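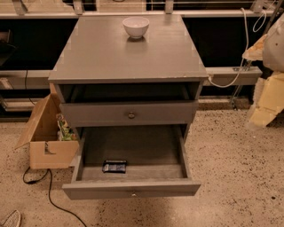
Notebooks > Finishing Room > August > Tuesday

Tuesday, started a little after 8 with the first coffee. Humidity in the finishing room was 57 percent, which is a lot better than last week when everything felt like the inside of a dishwasher. I wanted the second round of edge panels done before lunch and of course that didn't happen, but we got most of the way and I have a much better idea of what's wrong.

Quick recap for Debora and for me in a month when I've forgotten all of it. We've got six panels, all poplar, all cut from the same board. Three have the Onder primer under the gray and three have the old shellac-based stuff we've used forever. Same topcoat on all of them (Nestico, satin, two coats, brushed). Half have the front edge left dead square off the saw and half have it eased with a block, just a few passes, so you can feel it with a thumbnail but can't really see it from across the room. Yes I know that makes an uneven split with six panels, Debora pointed it out too! Primer A got two eased and one square, primer B got one eased and two square. I'd do it differently next time.

The rub test went on the little crank rig with a damp cotton pad and the 2 lb weight. I was going for an even two thousand strokes and the counter stopped at 1,998 when the belt jumped off. Calling it good. I am not putting that belt back on for two more strokes.

What I saw: the flats are fine, every single one. You can see a slight polish in the track if you tip the panel to the window and that's all. Edges are another matter. Both square ones on the shellac primer had wood showing along the corner, in short broken spots and not in a line. The square one on Onder had gone thin but hadn't broken through. All the eased ones looked good, and I couldn't tell the primers apart on those. 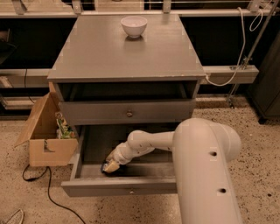
Paint pulls back from a sharp corner while it's drying, and I keep having to relearn it. You brush on a nice full coat, it looks great wet, and then surface tension drags it off the corner and you're left with next to nothing in the one place that gets bumped the most. So the wear always starts there. Look at any painted gray nightstand that's seen some use, the one with the little white bowl on it being a good case: the broad part of the top still has a bit of a sheen and even gives you a faint reflection of the bowl, and then the front edge has small scuffs and chipped spots where the paint has worn away. My square panels look like a baby version of that. Debora thinks we should be testing for knocks as well as rubbing, and she's right, a damp pad isn't a belt buckle or a set of keys.

So the next thing I tried was a quick and dirty knock test. I hung a steel rod off a nail on a string, pulled it back to the same pencil mark each time and let it swing into the edge. Very scientific. Square edges chipped on both primers. Eased edges dented the wood, but the paint mostly went down into the dent and stayed stuck, which I was really happy about. I did three swings per panel and moved along an inch each time.

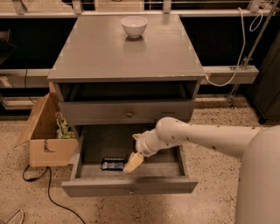 One of the eased Onder panels did flake on its third swing, a piece the size of a lentil, and it came away clean down to the wood with primer on the back of it. So that's adhesion to the wood and nothing to do with the topcoat. I checked my sanding notes and there's no grit written down for that one. Ugh. I'm guessing I went too fine and burnished it. Write down the grit!!

Other things from today, in no order:

The gloss meter is reading high again at 85 degrees, so I stuck to the 60 setting and wiped the tile twice before each panel. It needs to go back for calibration.

Prorkero called about the brushes. The two-inch ones are back-ordered, the one-and-a-halfs can ship now. I said send those. They didn't have an answer on the primer price and said they'd email.

The can of Nestico we opened in the spring has a skin on it. I strained it through a stocking and it brushed out fine on scrap, but I'm not using it on test panels. Marked the lid. 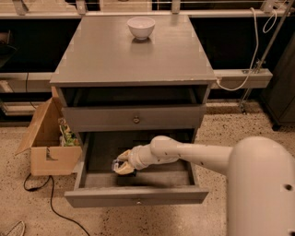
Drawers came up over lunch, as we've got the Ross job coming with all those painted fronts and I've been putting off deciding how far back the paint goes. My vote is to stop it right behind the front and wax everything past that, bare wood on bare wood. Debora would rather paint the inside too so it looks finished when it's open, and I do see her point. With a two-drawer piece like the gray nightstand, the upper drawer open only a little shows you a dark gap and you'd never care what's in there, but the lower one pulled way out shows you its whole floor and the inner side walls, and there the dark gray inside does look right. So maybe we paint the insides, keep it thin, and leave only the running surfaces waxed. I'll mock up one box each way and we can fight about it with real drawers in our hands.

Still to do: recut six fresh panels, three and three, with edges split properly this time. Sand everything to 180 and write it on the back in pencil. New belt for the rig. Ask Debora if she still has the heavier rod, mine is bent now. Panels are on the rack by the window, please leave them where they are until I've taken the last gloss readings.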